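Why Do We Fold Clothes?

Clothes come out of the dryer in a heap. You could push the whole heap into a drawer and shut it. Plenty of people do. But a folded shirt is easier to find, takes up less room and has fewer wrinkles when you put it on.

What makes a wrinkle?

Cloth is made of threads, and threads are made of tiny fibers. When cloth is bent and squashed for a long time, the fibers start to stay in the bent shape. That is a wrinkle. Cotton wrinkles easily. Many kinds of polyester do not wrinkle as much. Heat makes fibers easier to bend, so a warm shirt left in a pile can get very creased. If you spread it out while it is still warm, it cools down flat.

A fold is a bend too. The difference is that you choose where it goes. A few neat folds leave a few straight lines, and those are hard to notice when you are wearing the shirt.

How to fold a shirt with long sleeves

Find a flat place, such as a table or a clean floor. Lay the shirt down with its front facing the surface. Smooth it with your hands, starting in the middle and moving out to the edges.

Fold one side in toward the middle. The sleeve will now stick out across the shirt. Bend the sleeve down so that it points to the bottom hem. Do the same on the other side. Then bring the bottom hem up to the collar – or fold the shirt in 3 if your drawer is small.

Sleeves are the tricky part. They slide around and like to twist. Pull each one straight before you bend it.

What is the little label for?

Many clothes have a small label sewn inside. It has pictures that tell you how to wash the item. A tub of water means it can be washed. A square with a circle inside is about the dryer. A triangle is about bleach.

Sorting first

At the school in Brornham, Waltraud Schnyder teaches her class of 16 to sort before they fold. Shirts go together, and so do towels. 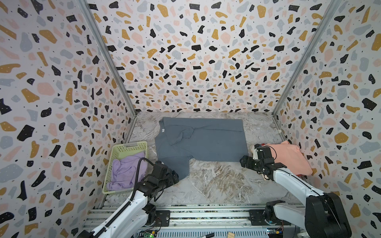 Socks come last. Match them by color and length, lay one on top of the other and fold the pair in half. Keep any single socks in one place until the next wash is done.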